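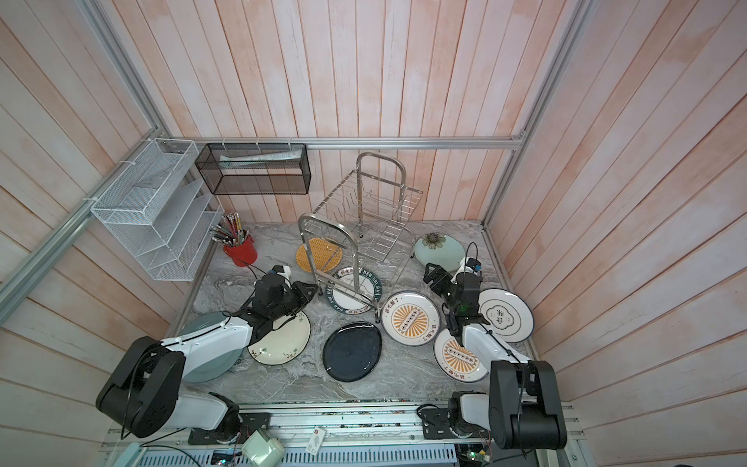 Plate cell, two arms on the front track, rack at the back wall.

22 June 2018

Open day for the second-year students and two people from Bunus. I write this the same evening, so I do not forget the small things.

Gadisa and I started the controllers early and let the arms warm up before the first group came. Ayantu gave the introduction. She speaks better than me to a crowd, so I stayed at the keyboard with my hand near the stop button. The task we showed is the usual one from the Lemma project: plates from the table to the wire rack, by teleoperation first, then with the learned policy.

Notes on the setup. I kept the plates with printed rims together with the plain ones, although Gadisa wanted only plain ones for the visitors. The printed ones are harder for the detector, but I think visitors should see the real difficulty. The yellow woven one was also in the set. It is light and bends a little in the fingers, so the grip force must be lower than for the others. I set it by hand in the config and wrote it on the whiteboard. Please do not erase.
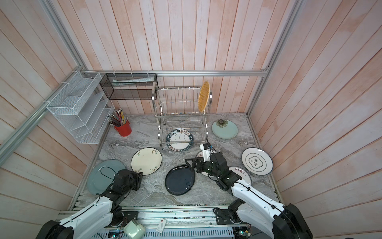 Juwita Tarigan asked why we do not simply use a suction cup for everything, and she added that at Bunus they would never pay for fingers if a cup can do the job. I answered that a cup is fine for a smooth flat plate, but it does not hold the woven one, and to put a plate upright between wires you want to hold it by the rim. She was not fully convinced. We agreed that I send her our numbers from the spring: 200 trials with the fingers, 107 of them without any help from the operator. It is not a beautiful number, but it is the true one.

Other questions I remember: how long is the training of a new operator (two afternoons, for most people), and can the arms hit each other (yes, this is why the speed limit is on).

For the last group I changed to the wrist view on the big screen. The students liked this much more than the side view, and they came closer to look.
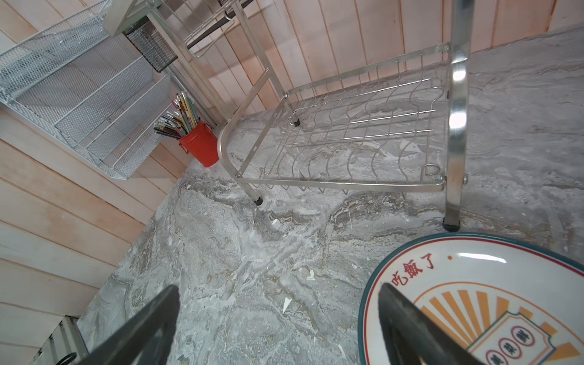 They also began to guess aloud where the fingers will go, which made the talking easier for me. Next time I would begin with the wrist view and show the side view after.

To do before October:
- ask Jadness for a longer cable for the left wrist
- write the grip force values in the wiki, also for the glossy dark plate
- send the trial table to Juwita
- shorter introduction, 7 minutes maximum

Jolán

This site uses cookies to remember your login and notebook settings. Accept all | Manage preferences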